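Bench 13

The tower came in from the Damis pumping station in April with a one-line fault report: stops at 52. Iñaki Benítez read the line twice and looked on the reverse of the sheet for a unit. The reverse was blank.

He called the station. The operator who answered said that the number was hours. The machine ran the level model for the lower basin. It ran for 52 hours from a cold start, then it stopped. It did not restart itself and it wrote no error. The last line in its log was always an ordinary line, a time and a level, with the cursor under it.

"Always 52?" Benítez said.

"Since Nakemura had it."

Nakemura held the contract before Rattanakul. They had changed the power supply, the memory and the disk, in that order, and had billed for each. Their notes were in the job folder, typed, unsigned. Under Cause they had written "thermal" all three times.

Benítez booked the tower to bench 13, by the rear wall, where the temperature was steady and the outlet had its own breaker. He started the model on a recorded data set and left it. It stopped at 52 hours. He started it again with the side panel off, and it stopped at 52 hours. He moved the test to the cold room at 4 degrees, a temperature at which nothing in a desktop computer overheats, and it stopped at 52 hours. He crossed out "thermal" in the folder and wrote the date code of the board next to it, for lack of anything better to write.

The Rattanakul procedure for an intermittent halt has a fixed order. Anything that plugs in by a cable is changed first. Anything that sits in a slot is next. The processor is last, because it is the part least likely to fail and the part most easily damaged by being looked at. Nakemura had done the first two groups. That left the socket.

He drew a replacement from stores. The processor was a Xeon of the same stepping, pulled from a retired Avia unit with fewer than 2,000 hours on it. He signed for it and carried it to the bench in its tray.

The tower lay on its side on the slats. The cooler came off and was set aside with its screws in a dish. The old compound was cleaned away with alcohol and two wipes. The lever went down and out and up, the load plate followed it, and the old processor was lifted by its edges and parked. After that there was a socket with no part in it and a part with no socket, and the procedure calls for the interval between the two to be kept short. 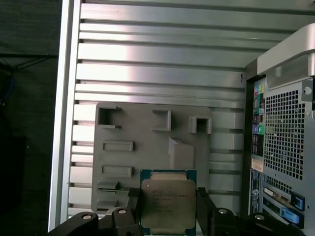
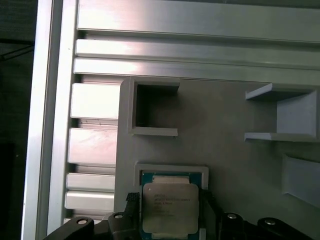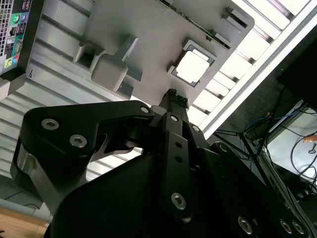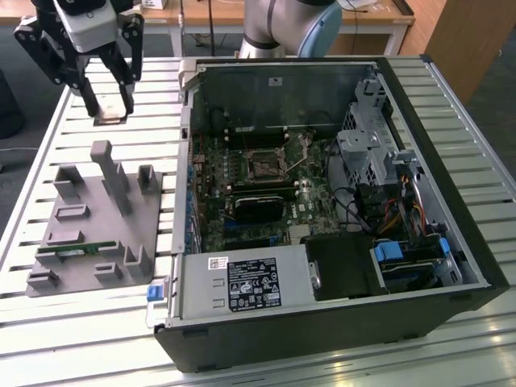

Processor and gray plate, first and second; the tower open on the slats, last.

The replacement seated at the first attempt. The load plate closed evenly and the lever latched. New compound, cooler, four screws in a cross pattern, a quarter turn at a time. The board came up with the correct model string and the correct cache size. Benítez started the recorded data set at 6:10 in the evening, wrote the time on the job sheet, and went home.

At 52 hours it stopped.

He was standing in front of it. He had arranged his shift so that he would be. The line came up, a time and a level, and the next line did not. The fans ran at the same speed. The current at the outlet did not change. He pressed a key and nothing was printed.

He copied the level from the last line: 3.81. He took the Nakemura notes out of the folder and went through the printouts stapled behind them. The first stopped at 3.81. The second stopped at 3.81. The third printout had been trimmed by the stapler and he could read only the 3 and the point.

That was to be expected of the bench runs, all of them fed by one recorded data set. It was not to be expected of the printouts. Those were live runs, made at Damis in three different months, with the basin at three different heights. He laid them side by side. The levels went up and down as water does, with no resemblance between one sheet and the next, until the final hour. In the final hour each of them moved to 3.81, the way a gauge settles when someone closes a valve.

He called the station again. It was late and a different operator answered.

"What happens in the basin at 3.81?" Benítez asked.

"Meters?"

"I assume so."

There was a sound of a drawer. "That's the sill of the old intake," the operator said. "It's been bricked up. It isn't in the model."

"Was it ever in the model?"

"I'd have to look for someone who would know."

Benítez said that would be useful. He held the phone a while after the line had closed. Then he shut the tower down, removed the cooler, cleaned the surfaces, and put the original processor back, in accordance with the section of the procedure that deals with a replacement that makes no difference. The pulled part went back in its tray. He marked it good.

On the job sheet, under Cause, there is room for one word. He left it open. Under Parts Fitted he wrote "none." Under Remarks, which has more room, he wrote that the unit had been tested on the bench and in the cold room with two processors, that no hardware fault was found, and that the station should check the intake.

He read that over and added "the brickwork of" before "the intake."

The tower went back to Damis in its carton with the printouts in a sleeve taped to the side. The station signed for it. The invoice was for labor only and was paid within the month, and the account shows no entry after it until the first week of the rains, when the same operator called at ten past ten at night and asked for bench 13 by number. Benítez took the call.

"It's at 3.80," the operator said.

"The model?"

"No," the operator said. "The model is switched off."

Benítez asked him what time the pumps had been started. He wrote the answer down, added 52 hours to it, and looked at the clock.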